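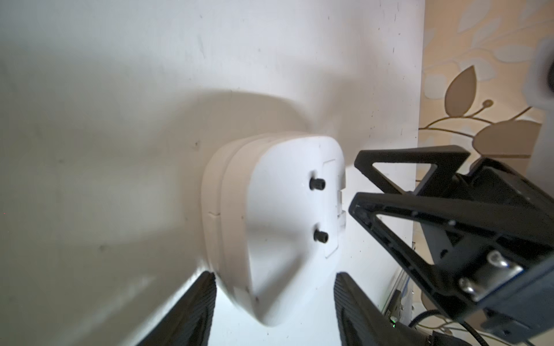
What do you do with a white plastic casing once the thing it belongs to has packed up? Keep it until you've had a proper look at how it goes together, because the seam and the little posts will tell you whether it's worth mending.

Print this page
E-mail this page

Notes for my talk at the Clestent mending evening, Tuesday, August 27, 2024

Start with the hands-up bit. Who has a drawer of odd plastic parts at home? (Wait for the laughing – I've got two drawers and a biscuit tin.)

Then seams. I love a seam! A faint line along the rim usually means two half shells, and two half shells usually means somebody put them together and you can get them apart again. Go slowly. I snapped 7 clips on my old Goline heater before I learnt to warm the edge with a hairdryer first.

Posts next. If they look threaded, try a nut on by finger before you go near a spanner. Plastic underneath will crack long before the metal gives up, and I've a box of sad bits to pass round (REMEMBER THE BOX).

Scuffs. Leave them! Washing-up liquid, soft cloth, done. I spent 90 minutes polishing a white lid in July and made it shiny in one patch only.

Finish on slots and notches – draw round them on paper before you cut a new cover. Then tea.

Comments

Hairdryer tip worked on my radio, thank you. Only one clip gone.

Will the box of bits be at the Boyer evening too? I missed it.

What about yellowed plastic? Mine's past washing-up liquid.

Recent items

Sorting screws without losing your temper
Zalau swap table: what to bring
Gluing a cracked lid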